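# Filip cell: simulated two-arm bench, setup and care notes

Last full check: Thursday, December 23, 2021

These notes cover the Filip cell, which is the two-arm kitchen counter bench we keep in simulation. They are written for anyone who has to bring the cell up, change a camera or gripper setting, or work out why a run has gone off. The recorded episodes are listed in `episodes/INDEX.md`. The training code lives in the Ivard repository and isn't covered.

## What's in the folder

- `cell/` – arm, gripper and counter definitions
- `props/` – fruit, trays, boxes, cookware
- `episodes/` – 453 recorded episodes, one folder each
- `checks/` – the start-up check and the contact check
- `logs/` – output from the last 30 runs, older ones are deleted

## Starting the cell

1. Load `cell/base.yaml`. It sets the counter height and the mounting points for both arms.
2. Load one prop layout. Don't load two, as the second one won't clear the first.
3. Run `checks/startup`. Both arms go to the home pose and the grippers open and close once.
4. Open the head camera view and compare it with the reference still in the layout folder.
5. Start the controller. If you start it before the check, the home pose is read from the old log.

The head camera output is padded with a black band along the top and the bottom so that it matches the input size the policy expects. Leave the padding on. Colour statistics are computed on the picture area only.

## Tray layout

Layout 23 is the one we use most for setting up the right gripper. The target is a small yellow-green pear on the floor of a brown wooden serving tray, and the raised rims make it a fair test of approach height. 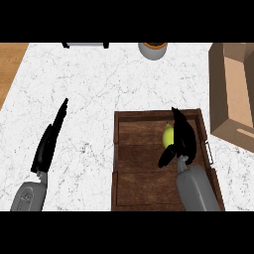 **Plerex Manipulation Group, Simulation Bench Team**

At this stage of the setup the right gripper should be open and just over the pear, a little to its right. Check that the fingers clear the metal handle on the tray's right rim before you close them. From the head camera the black fingers hide part of the pear, so judge the last bit of the approach from the wrist camera.

The left arm carries nothing in this layout. Its fingertip can rest on the marble, but it shouldn't press into it. If the contact check shows a steady force there, raise the left rest height in `cell/left.yaml` by one step and run the check again.

The open cardboard box behind the tray on the right is a fixed prop. It can be moved in the layout file, but the right arm's path limits are set with it in place. Anyone who moves it has to redo the limits.

## Gripper settings

The values in `cell/grip.yaml` were set by Terence Wainwright in August and haven't changed apart from the friction on the right fingertips. That was lowered after small fruit kept sticking to the finger when the gripper opened. The pear, the lime and the plum all use the lower value.

If you edit a finger mesh, rebuild its collision shape as well. The two are stored separately and the viewer only shows the mesh. A gripper that looks fine but stops short of the fruit nearly always has an old collision shape.

## Known faults

**Right gripper shakes when closing.** The time step is too long. Go back to the value in `base.yaml`.

**Tray slides when touched.** Tray mass has been reset to the default. Reload the prop.

**Fruit drops through the tray floor.** The floor panel was imported without collision. Fixed in the current prop set, still present in episodes marked `old_tray`.

**Arms start in the wrong pose.** Delete the newest log and start again from step 3.

## Regular care

Run the contact check after every change to `cell/` or `props/`, and once a week regardless. It takes 3 minutes. Save the result even when it passes, as we compare the joint error from one check to the next. A slow rise usually means that somebody has changed a controller gain and not written it down.

Thiện Từ looks after the prop set. Send new props to him with the scale in metres and the origin at the base of the object.

## Limits of the data

All episodes are rendered. There's no real camera footage in this release. Lighting is the same throughout, and the marble and wood textures come from the Zillunano pack, which can't be passed on outside the group. Failed grasps have been kept and are marked `grasp: fail` in the episode file.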